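Stelholm Press to Publish "The Quiet Man of Drillard Street," the Inside Story of a Small-Town Burglary Ring

Reynaldo Yap spent his twenties opening other people's safes. Now he has written it all down, and readers of true crime are in for a wild ride!

Stelholm Press is delighted to announce the August release of "The Quiet Man of Drillard Street," a first-person account of the crew that worked its way through the jewelry shops, pawnbrokers and back offices of Prallham during the years when the town's mills were closing and its police department was down to a single night car. Yap was the youngest of them. He was also the one who kept notes, mostly on the backs of betting slips, and those notes (water-stained, half in code, stored for years in a cookie tin at his sister's house) are the backbone of the book.

The story begins in the stockroom of Berchtold Hardware, where Yap swept floors after school and learned locks from the owner's brother. He had a gift for it. By the end of his first summer he could open anything in the display case, and by the next one he had been introduced to a man he calls only the Deacon, who ran card games over the laundromat on Drillard Street and was always looking for someone with good hands.

What follows is part memoir, part town history and part how-did-they-ever-get-away-with-it. Readers will meet the getaway driver who refused to turn left across traffic, the fence who paid in secondhand televisions, and the bookkeeper who finally noticed that her petty cash and her office radio had gone missing on the same Sunday. There is plenty of comedy in these pages — the attempt to carry a safe down a fire escape is worth the cover price — but Yap never lets himself off the hook. The chapters about the shop owners, several of whom he visited and apologized to after his release, are the ones early readers keep bringing up.

"I used to tell these stories in bars and leave out the people we robbed," Yap said. "When I sat down to write, I kept hearing what I'd left out. So that's in there now, all of it, and some of it was hard to put on paper."

Yap served seven years. He came home to a Prallham that had changed a great deal, took a job repairing vending machines, and began writing at his kitchen table at four in the morning before his shift. The first draft ran to more than 1000 pages. His editors at Stelholm Press helped him bring it down to a size that fits in a coat pocket, and the result moves fast, with short chapters and the kind of dialogue you can only get from somebody who was in the room.
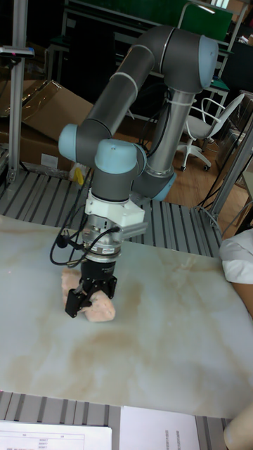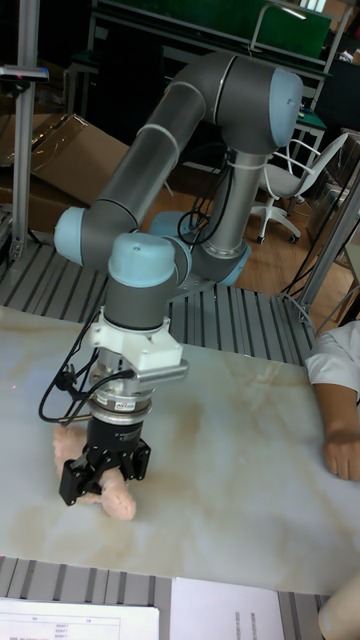 Robot arm with light blue joint caps, two views.

The book also takes a close look at how the crew came apart. There was no grand betrayal and no shootout. There was a disagreement over a borrowed van, then a silence that lasted most of a winter, and then a detective who had been quietly drinking coffee at the counter of the diner across from the card game, listening. Yap interviewed that detective for the book, long after both of them had left their old lines of work, and their conversation takes up two full chapters. It's a remarkable exchange! They correct each other's memories, argue about which door was used at the pawnshop, and end up comparing notes on bad knees.

Yap is especially good on the small mechanics of the life: who held the money, who was allowed to ask questions, how a crew decides whom to trust, and how quickly that trust goes once people start counting. He writes about loyalty as something everyone talked about and very few could afford. He writes about his mother, too, who knew more than she let on and who set a place for him at dinner on the night he was arrested.

"We get a lot of crime manuscripts, and this one had us passing pages across the desk," said the editorial team at Stelholm Press. "Reynaldo has a wonderful ear. You can hear the radiators in that room over the laundromat."

The paperback edition includes a hand-drawn map of old Drillard Street, a reading group guide, and an afterword in which Yap walks the route of his last job in daylight, with a bag of groceries, and stops to talk to the woman who now runs a flower shop in the old pawnbroker's building.

To celebrate the release, Yap will read from the book at the Prallham Public Library, followed by a question-and-answer session and signing. Doors open at 6:30 p.m. and admission is free. Seats went quickly the last time he spoke there, so an early arrival is a good idea. A second reading is planned at the Berchtold Hardware building, now a used bookstore, where the old lock display case is still on the wall behind the register.

"The Quiet Man of Drillard Street" will be available in paperback and e-book from independent bookstores and directly from Stelholm Press. An audiobook, read by the author, will follow in the fall.

Review copies and interviews with Reynaldo Yap are available on request from the publicity desk at Stelholm Press. Book clubs that would like the author to join a meeting by phone may write to the same desk; please include the name of your group and a few possible evenings.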